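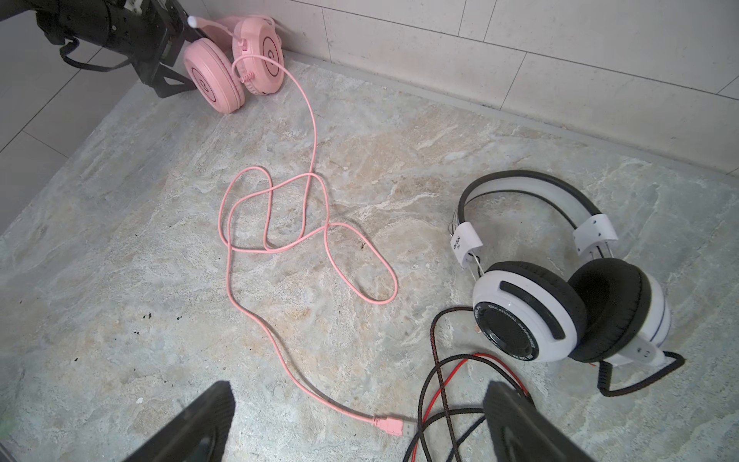

Avura Workshop on Network Measurement
Session room inspection, Evangelista Building, rooms 1 and 2
Inspected 24 September 2026 by Josphat Masanja
Received by Aileen Sarmiento, local arrangements

Ratings: OK, Fix (before doors open), Note (no action required)

Exits and capacity

1. Posted occupancy matches seating plan. OK. Room 1 is posted at 200, room 2 at 100.
2. Aisles clear to both exits. Fix. Last row in room 1 is set too close to the rear door. Remove the row; do not push it forward.
3. Exit signs lit on battery. OK in room 1. Room 2, left sign dim after the test. Work order 2910.
4. Doors open from inside without a key. OK.

Power

5. Floor boxes closed when not in use. Fix. Two lids missing in room 1, second aisle.
6. No power strip plugged into another. Fix. Found at the poster area. C. M. Abella to supply longer leads from the Stiketel rack.
7. Projector circuit labeled at panel. OK. Label is handwritten but legible.
8. Cable covers taped on both edges. Note. Tape at the lectern is last year's and holding.
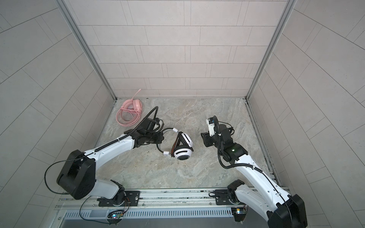 Network and AV

9. Access points secured to ceiling grid. OK. Safety wires present on all units in both rooms.
10. Switch cabinet locked, vents unobstructed. Fix. Boxes of printed programs stacked against the vent side. Key is with R. Espiritu, extension 465.
11. Lectern microphone and spare tested. OK. Spare needs a new clip.
12. Recording stand outside the aisle. Note. Speaker view is poor from the present spot. Dornow may move it one seat left, no further.

Comments

Items 2, 5, 6 and 10 must be closed before registration opens. Item 3 was also raised in May and should not be carried over again. R. Dagdag has asked for a second check of room 2 once the poster boards are up.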